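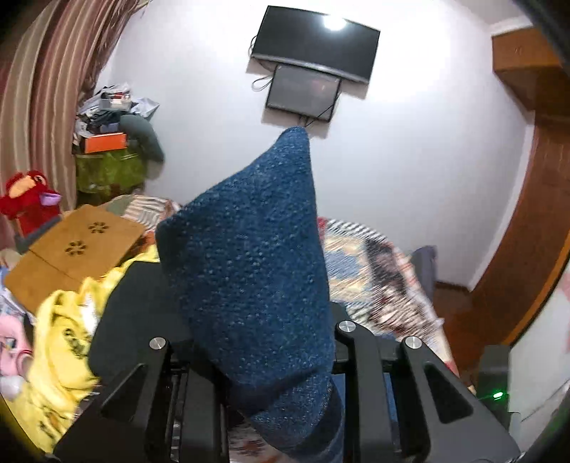
Blue cloth held up, with the TV off.

Fold It on the Bed
By Adhiambo Nyaga

I have folded laundry on kitchen tables, on top of dryers, on a chair arm and once on the hood of a car in Villey. I have come back to the bed every time, and I think most people should fold there too.

The case against it is well known to me, mostly through my sister-in-law, Monique Besson. She says a bed is soft, so nothing lies flat on it. She says a bed full of clothes at eleven at night becomes a floor full of clothes at five past eleven. She bought a folding table from Sistovus two years ago and keeps it behind the bathroom door. It is a good table. I have used it. A grown person's jacket hangs off it on three sides, and you end up holding the thing in the air anyway, which you could have done standing anywhere.

A bed is the largest clear surface most of us own. In the apartments I have lived in, it was the only one. When I moved to Curkbridge the kitchen counter had room for a toaster and a plate. The bed had room for a week of washing, sorted, with space left to work in the middle.

It also sits at a fair height if you kneel and a poor height if you stand. I kneel. My back was bad for most of one May and I learned to fold on my knees then, and I never went back to bending over. People with bad knees can sit on the edge and work sideways.

As for the softness, I don't see the harm in it. A T-shirt does not need a hard surface. You smooth it with the flat of your hand and the mattress gives a little and that is the end of it. Dress shirts are another matter, but those should be on hangers. 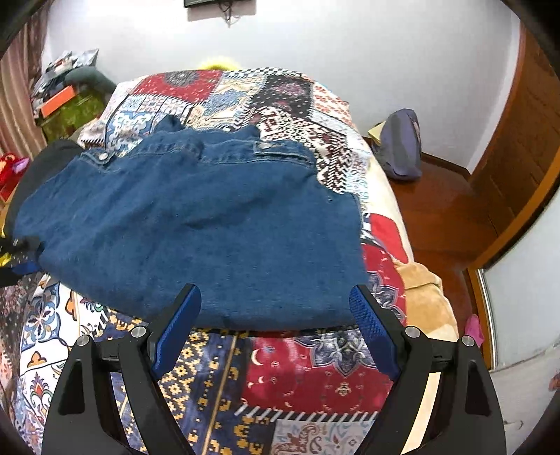
4 min read

Denim is where the argument usually gets serious. A denim jacket is the worst thing in the basket to fold. It has a collar that stands up when you want it down, metal buttons, flap pockets, and seams thick enough to make their own decisions. Put it on top of a patterned bedspread and it will bunch up in the middle with part of it sticking up, and it looks as if you have not started.

My method is this. Button it, or at least the top and bottom buttons. Lay it face down. Bring the sleeves straight across the back, one over the other, and don't try to angle them neatly. Fold the sides in a little. Then bring the bottom up to the collar once and stop. People go wrong by folding it again. The second fold makes a lump the size of a loaf of bread, and the drawer won't close over it.

Kausar Mohmand, who lived across the hall from me for years, hung all her denim and thought folding it was foolish. She had a closet with a full-length rod. I had 13 hangers and a rod that came down if you used all of them. I would hang mine too if I had her closet.

I also want to say something for the busy bedspread. Every catalog shows white bedding now, or gray. I prefer patchwork, with red next to navy next to paisley, and no two squares agreeing. The practical reason is that plain blue clothes show up well on it and lint does not. The other reason is that I like looking at it. Folding takes me most of an hour on a Wednesday and I would sooner spend it in front of moons and flowers than in front of a white sheet.

There is a cost. Small patterned things get lost on a patterned spread. Socks are the obvious one, and scarves. I pull those out first and put them on the pillow, and I fold them last. Black clothes go to one side in a heap of their own until I get to them. Blankets stay bunched at the edge. I don't see the point of folding a blanket that will be used the same night.

I keep the television off. I used to fold with it on and I would hold the same shirt through a whole segment of the news. With it off, I am done before I get bored, or close to it.

Monique's strongest point is still the one about bedtime. If you tip the basket out on the bed, you have to finish. I count that in the bed's favor - I have left clothes on a folding table for nine days.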